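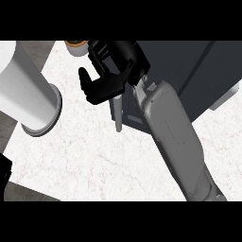

Page last changed: Apr 7, 2022

4. Comparing grippers in the simulator

Now for the fun part! By this point you should have Plasport running and an arm loaded. In this section you'll put two grippers through the same set of tries and see how they differ, which is the quickest way I know to get a feel for a new hand before you order one.

We use the Kong two-room scene for all our comparisons. The marble floor is handy when you're working with a black gripper, as the fingers stand out so well against it, even from above.

4.1 Set up the first gripper

1. Open the Grippers tab and choose Warnbridge Short.
2. Set the closing force to 40 per cent. Leave the speed alone for now.
3. Switch to the overhead view and bring the hand in until you can see the finger tip clearly.
4. Open the fingers slightly and press Save Pose. Every try will start from here, so take your time over it.

Note: the overhead view can fool you about height. Check the Z reading before you go any lower – a thin upright rod beneath the hand may look further away than it is.

4.2 Run the tries

1. Press Record, then Run Set. A set is 32 tries.
2. Let it finish without touching the view. Moving the view slows the physics on older machines.
3. Save the log under the gripper's name.
4. Load Justdale Long and repeat the whole thing from the same pose.

Caution: never carry the force setting over to a real arm. Simulated fingers don't mind being squeezed shut on something solid. Real ones do!

4.3 Read the logs

Open both logs side by side and look at slip first, then closing time. Anything over 700 ms is marked in amber. Wai-kit Chang wrote the slip plot and it's a joy to use – drag along the curve and the hand follows it, step by step.

If the two grippers come out within 5 per cent of each other, run another set at a lower force. The gap often opens up there.

Camera comparison moves to its own page in June. Until then, send questions on it to Renato Sarmiento.

Next: 5. Changing the controller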